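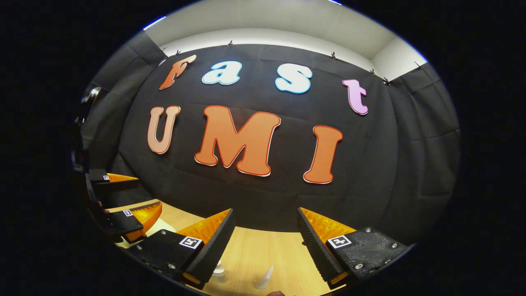
Skavero 264 – Estación de control y registro de vertidos industriales

Productos > Agua y vertidos > Control en arqueta > Skavero 264

La Skavero 264 es una estación fija de toma de muestras y registro en continuo, destinada a instalaciones industriales que vierten a la red municipal de saneamiento o a cauce con autorización previa. Bonside la fabrica y la distribuye con su propio servicio técnico. El equipo reúne en un solo armario el muestreador refrigerado, la unidad de medida y el registrador de datos, y permite al titular de la autorización conservar un historial ordenado de lo que sale por su arqueta.

La estación no sustituye a los análisis que la autorización exija encargar a un laboratorio acreditado. Su función es doble: obtener muestras representativas en el momento adecuado y documentar las condiciones en que se tomaron.

Aplicaciones

El equipo se instala habitualmente en industrias agroalimentarias, lavanderías industriales, talleres de tratamiento de superficies, mataderos, plantas de envasado y polígonos con colector compartido. También lo utilizan entidades gestoras de saneamiento que necesitan vigilar un punto concreto de la red durante una campaña prolongada.

En los polígonos con colector común, la estación puede situarse en el punto de entrega a la red pública o en la acometida de cada usuario. La segunda opción requiere más equipos, pero facilita el reparto de los costes de depuración y evita discusiones sobre el origen de una carga anómala.

No se recomienda su uso en zonas clasificadas por riesgo de explosión. Para esos emplazamientos debe consultarse al departamento comercial antes de solicitar oferta.

Toma de muestras

El muestreador admite tres modos de trabajo: por tiempo, por volumen vertido y por suceso. En el modo por suceso, la toma se inicia cuando alguno de los parámetros medidos supera el umbral fijado por el usuario, y la muestra queda separada de las correspondientes al programa ordinario. Los tres modos pueden combinarse en un mismo programa semanal.

La aspiración se realiza mediante bomba peristáltica, con purga de la línea antes y después de cada toma. La longitud máxima recomendada de la línea de aspiración es de 30 metros; a partir de esa distancia, Bonside estudia cada caso y puede proponer una bomba auxiliar a pie de arqueta. Conviene que el tubo mantenga pendiente continua hacia el punto de toma y que no forme sifones.

Los envases se alojan en un compartimento refrigerado con cerradura independiente. La apertura de la puerta queda anotada en el registro con su hora de inicio y de cierre. Cuando la inspección solicita una muestra contradictoria, el programa permite repartir una misma toma en varios envases consecutivos sin intervención manual.

Parámetros de medida

La configuración de serie incluye los siguientes parámetros:

– pH
– Temperatura del vertido
– Conductividad
– Turbidez
– Oxígeno disuelto
– Nivel en arqueta
– Caudal instantáneo y acumulado

Son, en total, siete canales, todos ellos atendidos por sondas de la serie Hyvönen. Las sondas se suministran calibradas y con su hoja de calibración individual. El usuario puede sustituirlas sin herramientas especiales y sin detener el resto de las medidas. La unidad reconoce la sonda al conectarla y anota su número de serie junto a los datos que genera a partir de ese momento.

Otros parámetros, como el amonio o la materia orgánica estimada por absorción ultravioleta, están disponibles mediante módulos opcionales. Estos módulos ofrecen valores orientativos para el control del proceso y no deben presentarse como resultado analítico en los informes dirigidos a la administración, salvo que la propia autorización lo admita.

Registro de datos y elaboración de informes

Los datos se almacenan en la memoria interna de la estación y, si existe cobertura, se envían a la plataforma Womeo. La pérdida de comunicación no interrumpe el registro: al restablecerse el enlace, la estación transmite los datos pendientes con su hora original. La memoria interna conserva 79 días de medidas en la configuración de serie. Transcurrido ese plazo sin descarga, los datos más antiguos se sobrescriben, previo aviso en pantalla y por mensaje.

Desde Womeo, el titular puede consultar las series, definir umbrales de alarma, asignar permisos a su personal y generar el informe periódico que acompaña a la declaración de vertido. Las plantillas se adaptan al formato que utilice cada organismo. Cuando una ordenanza municipal modifica el modelo de declaración, el cliente con contrato de mantenimiento en vigor puede solicitar la actualización de su plantilla sin coste adicional.

Ningún dato registrado puede borrarse ni modificarse desde la plataforma. Las correcciones – por ejemplo, la anulación de un tramo de medidas durante una limpieza – se incorporan como anotaciones, con indicación del usuario que las introduce y del motivo. La serie original permanece siempre accesible.

El acceso de terceros a los datos, incluidos los organismos de inspección, depende exclusivamente de lo que decida el titular o de lo que establezca su autorización. Bonside no cede datos de vertido a ninguna administración por iniciativa propia.

Adecuación al marco normativo

Los requisitos de control de vertidos varían de forma notable entre municipios, incluso dentro de una misma comarca. Algunas ordenanzas exigen arqueta de registro con caudalímetro permanente; otras se limitan a prever el análisis puntual. Antes de formalizar un pedido, Bonside recomienda al cliente facilitar copia de su autorización vigente y del condicionado técnico, a fin de comprobar que la configuración elegida cubre las obligaciones establecidas y que no se adquieren módulos innecesarios.

La documentación que se entrega con el equipo comprende la declaración de conformidad, el manual de instalación, el manual de usuario, las hojas de calibración de las sondas y una memoria descriptiva que puede adjuntarse a la solicitud o renovación de la autorización. La memoria se redacta para cada emplazamiento y recoge la situación de la arqueta, el trazado de la línea de aspiración y el programa de muestreo propuesto.

La aceptación de la instalación corresponde en todo caso al organismo competente. La adquisición del equipo no presupone la conformidad del vertido con los límites aplicables.

Requisitos de instalación

El armario se monta sobre bancada de hormigón o sobre bastidor metálico anclado, a cubierto de inundaciones y con espacio libre suficiente para la apertura completa de ambas puertas. En el exterior se aconseja orientar la puerta principal hacia el norte o disponer una visera, especialmente en emplazamientos con fuerte insolación.

El cliente debe tener disponibles, en la fecha acordada para el montaje:

– Toma eléctrica protegida y con puesta a tierra, de uso exclusivo para la estación
– Arqueta accesible, limpia y con tapa practicable
– Canalización libre entre la arqueta y el armario
– Persona designada para recibir la formación de uso

La obra civil no está incluida en el suministro. Si la arqueta existente no reúne condiciones para una medida fiable de caudal, el servicio técnico entrega un croquis con las modificaciones necesarias, que el cliente puede encargar al contratista que considere oportuno.

Mantenimiento

El mantenimiento ordinario corresponde al usuario y consiste en la limpieza de las sondas, la revisión visual de la línea de aspiración y la sustitución del tubo de la bomba cuando lo indique el contador de la unidad. La frecuencia de limpieza depende de la naturaleza del vertido. En aguas con grasas o fibras puede ser necesaria una revisión semanal, mientras que en vertidos de refrigeración suele bastar una al mes.

El contrato de mantenimiento preventivo incluye la visita de un técnico, la verificación de todos los canales de medida, la calibración de las sondas y la emisión de un certificado. Las sondas que no superen la verificación se sustituyen con cargo al contrato, excepto en caso de golpe, congelación o uso fuera del intervalo de trabajo.

Quedan excluidos los daños causados por sobretensiones, por entrada de agua debida a una instalación ajena a Bonside y por el empleo de envases o tubos distintos de los indicados en el manual.

Suministro y plazos

La estación se entrega montada y probada en fábrica. El plazo habitual de entrega es de casi siete semanas desde la confirmación del pedido, sin incluir la tramitación de permisos ni la obra civil. En octubre, coincidiendo con el cierre de numerosos expedientes de renovación, el plazo puede ampliarse; se ruega a los clientes con autorización próxima a vencer que soliciten oferta con la debida antelación.

El suministro de serie comprende el armario con compartimento refrigerado, la unidad de medida y registro, el juego de sondas Hyvönen, la línea de aspiración con filtro de fondo, un juego completo de envases, el alta en la plataforma Womeo y la puesta en marcha con formación en el emplazamiento.

Accesorios y repuestos

– Visera y cierre lateral para instalación en exterior
– Batería de respaldo para la unidad de registro
– Bastidor metálico de anclaje
– Módulo de amonio
– Módulo de absorción ultravioleta
– Tubo de bomba, presentación individual o en lote
– Filtro de fondo para vertidos con sólidos gruesos

La batería de respaldo mantiene el registro de datos, pero no alimenta la bomba ni la refrigeración. Las muestras afectadas por un corte de suministro eléctrico quedan señaladas en el informe.

Solicitud de oferta

Las solicitudes se dirigen al departamento comercial de Bonside, con indicación de la actividad de la instalación, el destino del vertido, el caudal medio declarado y la distancia entre la arqueta y el lugar previsto para el armario. Las administraciones públicas y entidades gestoras pueden solicitar además el pliego de características técnicas en formato editable. Los precios se comunican por escrito y no incluyen impuestos ni transporte fuera de la península.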